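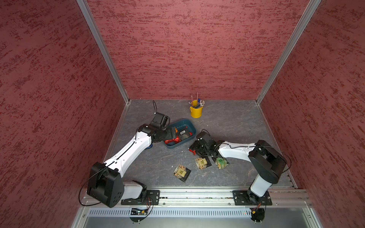

Print | E-mail

The Pipes Under Magagula Road

Every spring the suckers come up Plincombe Creek to spawn, and every spring most of them stop at Magagula Road. The creek passes under the pavement there in a steel pipe that was put in too high. Over the years the water has dug a pool below the outlet, and the drop is now more than a foot. A strong trout can sometimes make the jump. A sucker can't.

The pipe is one of 112 road crossings that the Sirkau watershed group has surveyed since it got its first state grant. Of those, 60 were rated as a partial or full barrier to fish. Leanne Tapley, who runs the survey, said she had expected a lower number.

"People think of dams," she said. "We only have the one dam. What we have is a lot of old pipe."

The survey work is simple but slow. Two people walk the stream with a tape, a level and a form. They measure the width of the creek above the road, then the width of the pipe. If the pipe is much narrower than the creek, the water speeds up inside it and small fish are pushed back out. They also record the slope, the drop at the outlet and the condition of the metal. Many of the pipes on the east side of the watershed have rusted through along the bottom.

That last part is what got the road department interested. Sohail Lashari, the county's bridge and culvert engineer, keeps his own list of crossings that flood or wash out, and last winter he and Tapley compared the two. Most of the worst fish barriers were also on his list - undersized pipes that clog with branches and send water over the road.

"I was going to have to replace them anyway," Lashari said. "The question was whether I put the same thing back."

A wider, open-bottom crossing costs more up front. The group's grants can cover the difference at some sites, but the county has to pay for the basic job, and it replaces only a few crossings in a normal year. 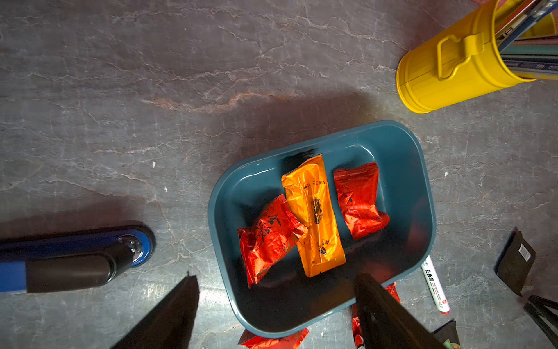

Three foil tea packets in a tray.

Magagula Road is first. The design by Nusano, an engineering firm, calls for a concrete arch wide enough to span the creek and a strip of bank on either side, so that mink and turtles can walk through at low water. Razia Kazmi, who drew up the plans, said the hardest part was a gas line that crosses just upstream.

Opening the crossing would give fish another 2,729 feet of stream, up to the next pipe. That one sits under a farm lane owned by Yulan Kang, who has agreed to let the crew look at it but hasn't signed anything yet. She wants to know that her hay wagon will still get across in the fall.

Print | E-mail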